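Huneo Cell Check
Pre-use inspection kit for two-finger grippers on tabletop arms

Part no. HN-2089
List price: 61.00 per kit, single site license
Supplied by Vutwood

Cell Check is a printed and digital rule set for sites that run a small arm over an open table. It covers the gripper, the work surface and the objects placed on it. The same rules apply to simulated cells, so a task can be reviewed before any hardware is powered.

Contents
Gripper inspection cards (7)
Table layout sheet
Object register, blank
Sign-off log

Summary of rules
1. Register every object within reach, including those the task does not use.
2. Record the rim or edge profile of any dish, bowl or tray. Curved rims need their own approach angle.
3. Check both fingertip pads for wear and alignment before the first grasp of a shift.
4. Approach thin blocks with one pad on each side – never from a corner.
5. Keep items with needles, spindles or exposed mechanisms outside the planned path of the arm housing as well as the fingers.
6. Log any change of layout as a new revision.

Rule 5 was reworded in July. The earlier text named the fingers only. Kits bought from Ferside carry the old card and can be exchanged free of charge.

Simulated cell, black two-finger gripper:

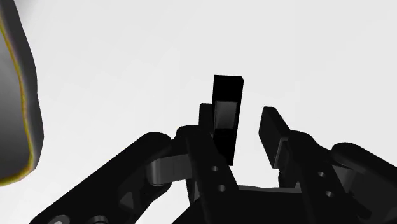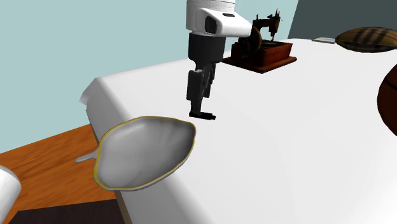
Zorica Nedeljković: We use the cards at Holovko and they hold up well. My one complaint is the sign-off log – it has a single line per shift, and we change layouts more often than that. A second column for the revision number would fix it.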